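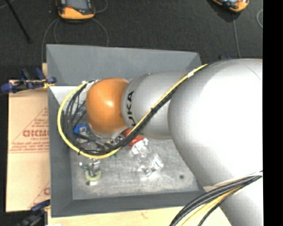 How long does the Trenine bin-picking kit take to set up for a student club?

Two afternoon meetings if the arm is already mounted and someone in the group can jog it safely. Add a third meeting if the students have never taught a tool center point.

Review: Trenine Bin-Picking Kit, club edition
by Doaa Helmy

I advise the robotics club at Sturnonwood. We have used the kit since October for the mixed-bin task, where the arm has to empty a bin of unlike items into a sorting tray. The club has 16 members. Most had written a pick-and-place program before this. Few had worked with parts that overlap.

What the kit contains
Our order had a workbook, a set of test items, a cable dressing pack (ties, wrap, strain relief pieces), a calibration card and the Trenine planning software. No arm, gripper or bin is supplied. The bin we work with is gray with sloped sides and sits beside a board, and clamps on the left hold the setup in place. The workbook asks for a rigid base and leaves the method to the reader.

Workbook
The workbook has 43 exercises. They start with a single block in a known position and end with clear and shiny items lying against each other. The order is sensible until exercise 20, which introduces approach angles and wall clearance on the same page. Our students needed a separate meeting on clearance. With sloped walls the wrist comes close to the side well before the fingers reach the corner, and the diagrams show straight walls only.

Test items
The supplied items are too easy. They are matte, stiff and close to the same size. We added our own, and a crumpled clear plastic bottle was the most useful of them. Reflections change with every small shift of the bottle, and the outline found by the software changes with them. In the last logged session the club recorded 89 attempts on mixed items. Missed picks were mostly on clear plastic.

Cable dressing pack
This is the best part of the kit. The ties release without cutting, and the wrap is wide enough for a bundle with several cables in it. Leave the loop at the wrist larger than you expect to need. The workbook says to check it at the extremes of joint 6, and I would add a check with the wrist low in the bin, where the loop can come between an overhead camera and the parts.

One complaint: the wrap is sold in one width, and it slides on thin bundles.

Software
Planning is adequate. Each item takes about 2 seconds to plan on our club laptop. Log files are plain text, which suits students who want to plot their own results. The collision model accepts a box for the cable bundle, but the box does not move with the wrist. The Novov package handles this correctly and costs more. I have also used the Onishi trainer, which has the clearer error messages of the three but no exercises for overlapping parts.

Support
I wrote to Trenine concerning the collision box and received a reply the next morning with a workaround: attach the box to the tool instead of the flange. It works for short moves. It is not in the manual.

Rating
4 out of 5. Suitable for a club that already has an arm and an advisor present at every session. For a first-year class I would buy the workbook and the cable pack, and collect the test items from a recycling box.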